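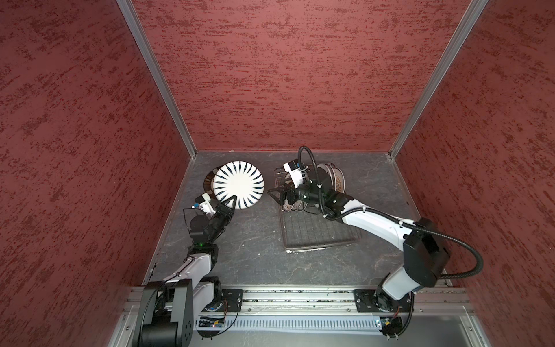 4. Loading the plate rack

Use this section once the rack has been put together and the feet are level. The Todora rack takes plates on edge, one to each slot.

4.1 Put the rack on a flat, hard surface with the slots running front to back. Leave a clear space of 10 cm on the side you will load from.

4.2 Lay the plates face up beside the rack, with room between them to get hold of a rim.

4.3 Lift one plate by opposite sides of the rim and tilt it until it is close to upright.
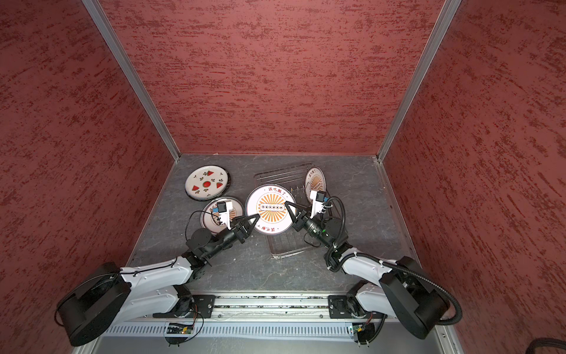

Fig. 4a. Centre plate tilted for loading; one plate already in the rack.

4.4 Lower the plate into a free slot. Let go when the rim is resting on the bottom wires.

Note: Plates with a deep well may lean on the next prong. Leave the neighbouring slot free for these.

4.5 Load the rest in the same way, working from the far end towards you. 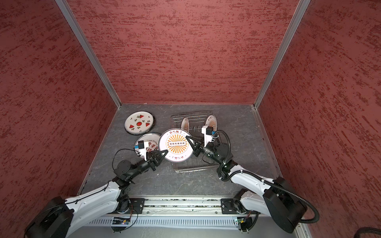 Fig. 4b. Two plates standing in the rack, a third held in front. The watermelon plate is still lying flat.

CAUTION: Do not push a plate down if it catches. Lift it out, straighten it and try again. Forcing it can chip the rim or bend a prong.

4.6 Plates of different sizes can share the rack. Stand the larger ones first and keep them off the end slots, where a heavy plate can tip the frame.

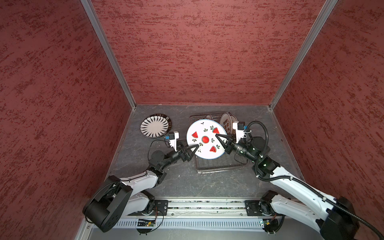
Fig. 4c. Watermelon plate with blue rim, held over the front part of the rack.

4.7 To unload, start with the plate nearest you and lift straight up.

Note: Rinse the rack by hand in water no hotter than 85 °C. Cleaning is covered in section 5.

Text checked by Jae-hoon Bang, Oct 8, 2025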